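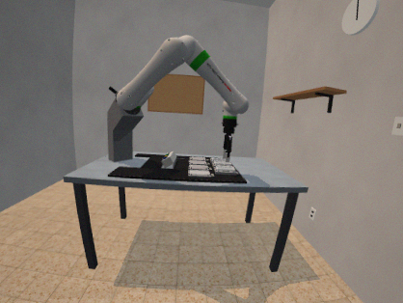
Sim cell, start position, gripper over the right-hand trays.

May, 9.40 pm

Got the room loading properly tonight. The table had been sinking into the tiles since I changed the floor height, and the fix was one number in the wrong file. I also left the cork board and the shelf in. The club's template room comes with them and they don't slow anything down, so I stopped fussing.

The task for the Lockyer round is the same for every team. Take the small white box off the mat, put it in a tray slot, go back to start. You get 20 runs in simulation and the judges pick the seed, so the box won't be lying where I've got it now. The Greletti team posted that they're already getting 70 per cent. They didn't say whether that was with the box moved each time.

I had 11 good runs out of 20 this evening. Most of the bad ones were the same fault. The wrist comes in fine and then the fingers clip the divider between two slots on the way down. I have the approach set too low. Raised it a bit and it cleared the divider, but then it let go too early and the box landed crooked across two slots. The scorer counts that as a miss, fair enough.

Things I changed, so I remember tomorrow:
Approach height up, release height left alone.
Slowed the last part of the descent.
Turned off the wrist rotation until the box is clear of the mat.
Mat friction back to the default. I had it at something silly from April.

The log file is now 2,811 lines and I have read far too many of them. Vullent prints a warning every time the fingers close, even when nothing is wrong, and it buries the real ones. Asked on the club channel if there's a way to mute it. No answer yet.

Still haven't decided about the planner. The Urkex one gives smoother paths but takes ages to start, and I can't tell if startup counts towards the time limit. The rules say "run time" and leave it there. I'll email the organisers in the morning before class.

Had toast for tea because I forgot about the rice. Mum was not impressed about the pot.

Chem prac report is due this week as well and I've only done the aim and the method. I should colour in the results graph at lunch and get it over with.

10.55 pm. Ran another set with the slower descent. No clipped dividers, but two timeouts. Leaving it there — the laptop fan is going like mad and I'm on the early bus.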